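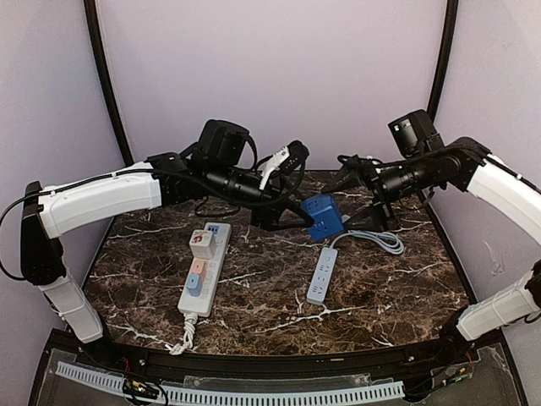 Section 4. Comparing two finger sets on the two-arm table

Reading time: 9 minutes

Sunday, June 30, 2019, by the Vavolus bench documentation desk

Use this section after you have finished the mounting of the arms (Section 2) and the camera check (Section 3). It explains how to compare the Miltlow narrow fingers with the Listov padded fingers when both arms must work on the same small object. The controller in all steps is the Khổng two-arm controller. If you have a different controller the menu names will not be the same, but the order of work stays valid.

4.1 What you need

- both arms mounted, with wrist cameras connected
- one set of Miltlow fingers for each arm
- one set of Listov fingers for each arm
- the hex key which came with the grippers
- one cube socket adapter, in a color that is easy to separate from the table
- two power strips, and several plugs and small adapters to put in them
- a printed copy of the score sheet (4.7)

Caution: The power strips are test objects only. They must never be connected to the mains during any part of this section. Before the first run, follow the cord of each strip with your hand until you reach the plug, and make sure that the plug is free.

4.2 Preparing the table

1. Switch the controller to Hold. Wait until the arms do not move any more.

2. Clean the tabletop with a dry cloth. If your table has a stone pattern with light veins, please do not cover it. The camera software has to manage with the table that you will use later, and results from a plain mat cannot be compared with it.

3. Put the first strip to the left of center, with its length going from the back to the front. Put the second strip a little to the right of center, and turn it to a diagonal position.

4. Fill only the far part of the left strip. Leave the sockets at the near end open.

5. Coil the cords flat and leave them on the table. A coil may lie below the arm, but it should not stand up higher than the strip.

Note: Many users want to remove the cords from the table completely. We did this also in our first trials, and the numbers became very nice, and then they went down again as soon as the cords were back. Leave them in.

4.3 Fitting the fingers

Begin with the Miltlow set. The order has some influence on the operator, who becomes better with time, so on the second day you should begin with the Listov set.

1. In the controller menu choose Tools, then Release fingers. The gripper opens fully and the motor is free.

2. Loosen the screw at the root of each finger by one turn. Do not take the screw out.

3. Pull the finger straight forward. If it does not come, turn the screw a little more. Do not use pliers on it.

4. Push the new finger in until you feel the stop. Tighten the screw until the key begins to bend slightly, and not more.

5. Do the same on the second arm.

6. Choose Tools, then Close slowly. Look from the front if the two tips meet on one line. A small difference in height is visible best against a light wall.

Caution: Keep your hand away from the tips of the narrow fingers during the slow closing. The force is low but the contact surface is very small.

After each change of fingers the tool length must be entered again. The Khổng controller does not recognize which set is fitted. If you forget this, the arm will go to the old tip position, and with the longer set it will press on the table. The stop function reacts to this, but the fingertips are often damaged already.

4.4 Checking the cables and the cameras

1. Move each arm by hand to the meeting position in the middle, then back to its rest position, and watch the cables at the wrist for the full way.

2. The loop on top of the upper arm segment should become longer and shorter without pulling at the wrist connector. If it becomes straight at any moment, open the next cable clip and give more length.

3. Open the camera window on the controller. With closed fingers you should see both tips in the lower half of each wrist picture.

4. Hold the cube adapter between the two grippers. Check that at least one camera sees a side with outlet openings. When both cameras see only the fingers of the other arm, change the approach angle of the right arm in small steps.

Note: With the padded fingers the view becomes worse, since the pads are wide. This is a real property of the set and should be written on the score sheet. Please do not correct it by moving the camera between the two sets. The camera mounting must remain the same for the complete comparison.

4.5 The pick run

In this run every arm works alone.

1. Place the cube adapter on the free table area between the strips.

2. Choose Run, then Pick. The left arm goes first.

3. The arm lifts the cube, holds it above the table and puts it down again.

4. Turn the cube to a different side by hand, always with the controller on Hold, and repeat.

5. Make 30 picks with each arm.

A pick counts as good when the cube is lifted and is put down without a visible turn in the fingers. When the cube turns but does not fall, write T in the sheet. When it falls, write F. Do not repeat a failed pick in order to fill the line with a good one.

In our trial the narrow fingers on the left arm gave 29 good picks, and one T. The tip had gone into an outlet opening and the cube hung on it. From outside this looked like a good grip and only the wrist picture showed the mistake. If you have the narrow fingers, check the picture of each hold for this.

4.6 The handover run

The handover is the more useful part of the comparison. A finger set can be strong in picking and still be poor when the second gripper has to find a place on the same small cube.

1. Put the speed to Low. Leave it there until you have seen three handovers without contact between the fingers.

2. Choose Run, then Handover. The left arm brings the cube to the middle, above the strips. The right arm comes from its side and closes.

3. Before the left gripper opens, the controller waits for 2 seconds. Use this time to look if both grippers are holding on the side faces and not on the edges.

4. The left gripper opens and moves back. The right arm holds the cube for the picture and then lays it on the table.

5. Repeat in the opposite direction.

Caution: Keep one hand at the stop button during the whole handover run. When the fingers of both arms are locked into each other, do not choose Home. Choose Release fingers on one arm only, support the cube with your hand from below after the motor is free, and move this arm away by hand.

If the cube is pulled out of center when the second gripper closes, the two arms do not agree about the middle point. Go back to the alignment in Section 2.6. It does not help to reduce the grip force, although it hides the error for some runs.

Narrow set: there is more space for the second gripper, and the approach angle is not very critical. The cube can swing around the line between the tips, mostly when it was taken above its center.

Padded set: the cube stays quiet, and we had almost no T. On the other hand the pads of the two arms touch each other easily. We had to bring the right arm in lower by one step in the angle menu, and after this change the contact was rare. Pads which have become shiny should be wiped with a damp cloth and dried before the next block.

4.7 Score sheet

Fill one sheet for each finger set and each day.

Finger set:
Tool length entered (yes/no):
Pick left: good / T / F
Pick right: good / T / F
Handover left to right: good / T / F
Handover right to left: good / T / F
Contact between fingers:
Tip found in an outlet opening:
Cube visible in left wrist camera at handover (yes/partly/no):
Cube visible in right wrist camera at handover (yes/partly/no):
Remarks:

4.8 Saving the runs

1. Choose Files, then Save block. Write the finger set in the name of the block.

2. The controller memory holds 399 runs. After this the oldest run is overwritten without a message, so copy the blocks to a computer at the end of each day.

3. Open one run from the copy and look if both wrist cameras were recorded. In controller versions from before November the right camera is sometimes missing when the window was closed during the run.

4.9 If the results are not clear

When both sets have nearly the same score, compare first the column for contact between fingers, then the camera lines. For inserting plugs into a strip (Section 5) we continue with the narrow set, and the values in that section are given for it. If you choose the padded set, use the tables in Appendix C and enter the tool length once more before you start.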